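Tirkmont crew goes after the hard stuff: plastic bags
Posted April 9, 2022
By Yatziri Barajas

Crinkly, see-through, never the same shape twice. Plastic bags are a headache for robot hands, and a small crew at Tirkmont is spending its spring collecting examples of how to handle them.

The job is weigh and sort. Package comes off a belt, goes on a scale, goes in a crate. Simple for a person on a packing line, a lot less simple for a machine that has to guess where a floppy bag starts and ends. So people drive the arms by hand, move after move, and every run gets saved for a learning system to train on later.

So far 1477 runs are in the can. The goal is 4000 by September.

"We were at 12 a day when we started and I thought we would be here until I retire," said Kadri Vaher, who leads the project. "Now the operators are quick. The checking is what's slow."

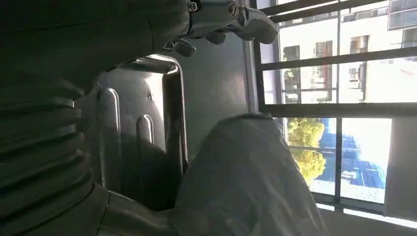
Wrist camera view at the Tirkmont site, with the robot's hand at top and daylight coming in from the street side.

Each run is stored with video from the head and from the wrists, plus joint positions and the reading off the scale. Vaher wants the wrist views most of all. From up top a clear bag on a bright surface can pretty much vanish, she said, and the close view gives the model a fold or an edge to work with.

Daylight is left in on purpose. An earlier set, made last year with the firm Wellent, was recorded under fixed lamps, and the model that came out of it got lost whenever the sun moved. That set had 2000 runs in it. Most have been shelved. 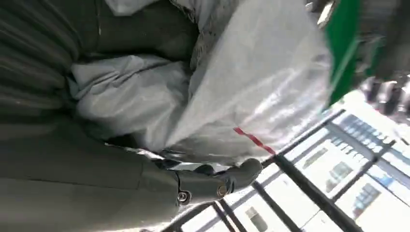

Failed grabs get kept too. A bag that slips, a finger that goes in too low, a package dropped short of the crate, all of it is tagged and goes in the same pile. Nahom Woldegiorgis does most of the tagging. He said the hard calls are the half misses, where the bag makes it to the scale but hangs over the side and the weight comes out wrong. Those get their own tag as of last month, and he had to go back thru the older runs to add it.

Operators work in pairs and swap often. Raíssa Sales, who joined in the winter, said new people grip too hard and move too fast. "You get smoother, and then they tell you not to get too smooth," she said. The team wants a mix of styles in the data so the model dosen't just copy one person's habits.

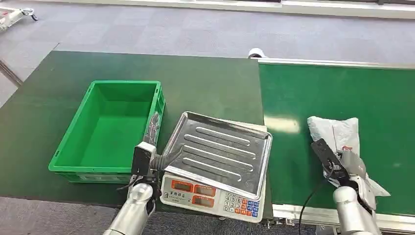 Bag in the right gripper over the green belt, scale and crate to the left.

The software that lines up the video and the arm readings is called Isell, and was written in house. Lorenz Lehner, who maintains it, said a new version should flag bad recordings within minutes. Right now a dead camera can go unnoticed until the evening check, and a whole afternoon gets tossed.

Next up, softer goods and mixed crates. Bañuelos, a regional packing company, has asked to try the trained model on one of its own lines once the set is finished. No date for that yet. Vaher would not say how well the current model does, only that it is "better on boxes than bags."

Part of the data will be opened to outside groups after the September target, with the failed runs included. Terms are still being worked out.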